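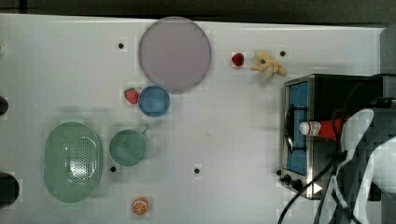
Section 4: Setting up kits and printing your first labels

By now you should have Prolleck installed, your library name filled in and at least one shelf created. If you don't have a shelf yet, go back to Section 3 and make one, even if you call it "Shelf" and rename it later. I've renamed mine so often that I've lost track.

In this section I'll take you through making a kit, giving it a number, and getting a label out of the printer that a three-year-old can't peel off in one go. I run a small toy library in Delavden and I wrote this guide while setting up our own catalog, so wherever I tell you to save first, you can guess how I learned it!

4.1 What Prolleck means by a kit

A kit is anything you lend out under one number. A jigsaw is a kit. So is a bag of wooden trains, and so is a box of pretend food. Inside a kit you have parts, and parts don't get numbers of their own unless you switch that on (see 4.4). Most people never switch it on.

The program also has things called sets. Ignore them for now. Sets are for tying several kits together, say a train bag and the track box that goes with it, and they're covered in Section 9.

4.2 Making a kit

1. From the main screen, click Catalog, then New Kit. A blank card opens.

2. Type a name. Keep it short and put the main word first — "Kitchen, play food" and not "Lovely big box of play food for the kitchen." The label only prints the first line, and the list on the left sorts by that first word.

3. Pick a shelf from the drop-down.

4. Leave the Number box empty. Prolleck fills it in when you save. If you're moving over from a paper system and want to keep your old numbers, type the old one here, but do it before the first save. After that the box goes gray and you'd have to delete the card and start over.

5. Choose an age band. You can edit the bands under Settings > Bands.

6. Click Save. You'll hear a small click from the speakers (you can turn this off, and after an afternoon of typing in kits you will want to).

Note: if your new kit doesn't show up in the list, look at the filter at the top. It remembers whatever you picked last time, so if it's still set to Puzzles, you'll only see puzzles.

4.3 Listing the parts

Open the kit card again and click the Parts tab. You get a plain list with two columns, one for the name of the part and one for how many there are.

1. Tip the whole kit out on a table before you start typing. I tried to do this from memory and from the lids of boxes, and it was a mess.

2. Type one line per kind of part. "Strawberry" is a line. "Bowl, blue" is a line. Put the color after the comma so that all the bowls stay together in the list.

3. Fill in the second column. If you leave it blank, Prolleck counts it as one.

4. Press Tab to get to the next line. Enter closes the whole tab and, yes, it does save what you typed, but it's annoying.

5. When you're finished, click Attach Photo if you want a picture on the check-in screen. JPG files work. Files straight off an iPhone sometimes don't, so convert them first. 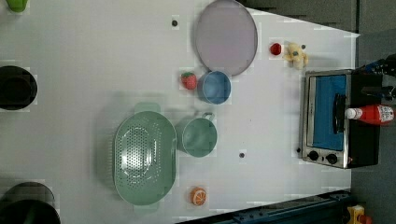
Page last changed: March, by Efthymia Sotiropoulos (label sizes, new caution in 4.5)

The photo shows up small next to the parts list whenever somebody brings the kit back, and you click on it to make it bigger. Any photo will do as long as you can tell the things apart. Mine are all taken on the same table and a few of them came in sideways. There's a Rotate button under the photo, but it only turns the view on your own computer and forgets about it the next time you open the card.

Caution: Attach Photo replaces the old photo without asking. If you want to keep the old one, save a copy somewhere else first.

4.4 Numbering single parts (optional)

Some libraries like every piece to have its own number. I only do it for the pricey stuff, like the Sadowski marble run, where one missing connector means a phone call and a long wait for the mail.

1. Go to Settings > Kits and tick Number Parts.

2. Go back to the kit card. A third column has appeared in the Parts tab.

3. Click Fill. Each line gets the kit number followed by a dash and its own number, so the parts of kit 54 become 54-1, 54-2 and on down the list.

Note: once you tick the box, the extra column appears for every kit in the catalog. It stays empty until you click Fill on that card, so no harm done.

4.5 Printing labels

I use a Kadska label printer, and the steps below are written for it. Other printers should work too, though the names in the menus will be a bit different.

1. Load the roll with the shiny side up and close the lid until it snaps.

2. In Prolleck, tick the kits you want in the list. Hold Shift to tick a whole run of them.

3. Click Print > Labels and choose a size. Small fits a jigsaw box. Wide is better for bags and tubs.

4. Click Test first. One label comes out with a border on it. If the border is missing on the left, raise the Left Margin setting to 7 and test again.

5. Click Print All.

Caution: don't pull on the labels while they're still coming out. Let the printer finish, then tear downward against the edge. I pulled, and the roll jammed with 112 labels still to go.

6. Stick the label on a clean, flat spot and put a strip of clear book tape over it.

If the printer stops halfway, open Print > Queue and look for the last number with a check mark next to it. Click the next one down and choose Resume From Here. Error 119 means the lid isn't shut properly, even if it looks shut. Press on the right-hand corner.

Members and borrowing rules are in Section 5.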